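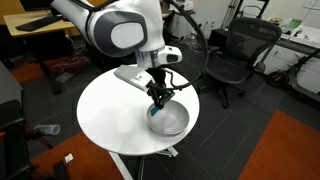
Mesa redonda con el bol metálico, viernes por la tarde.

Viernes, sala Flustitz

Sigo con el reparto de la sala. La mesa redonda blanca se queda en el centro, decidido. Probé a arrimarla a la pared y no se podía pasar con la silla. El tablero brilla mucho, con la luz del techo molesta para leer, mirar si Aigner tiene un mantel mate o algo parecido.

Bol: el metálico bajo. El hondo de Sulalden devuelto al armario, demasiado alto para lo que queremos. Etiquetar el bajo como 41 (en la lista vieja salía como 11, corregirlo!!).

Moqueta: aspirada por la mañana. Dos losetas se levantan por la esquina junto a la puerta, pedir cinta de doble cara. El presupuesto de Vondgate por cambiarlas todas era de 625, ni hablar de momento.

Pendiente:
- encimera blanca del fondo, sigue llena de trastos. Vaciarla antes de que venga Gyula
- cables debajo del escritorio de madera, recojer con bridas. Quedan en el cajón de arriba, creo
- patinete: hablarlo, al lado de la mesa estorba
- silla negra de malla, se queda. Apretar el reposabrazos izquierdo, baila
- preguntar por la llave del armario blanco

Gyula Vincze pasó a las 11, quiere el bol más hacia el centro de la mesa. Yo lo prefiero tirando al borde, se llega mejor desde la silla. Lo dejo asi hasta el lunes y lo hablamos con las medidas delante.

Ojo: el pie de la mesa cojea un poco según dónde caiga la junta de la moqueta. Girada un cuarto de vuelta va bien. Marcar la posicion con tiza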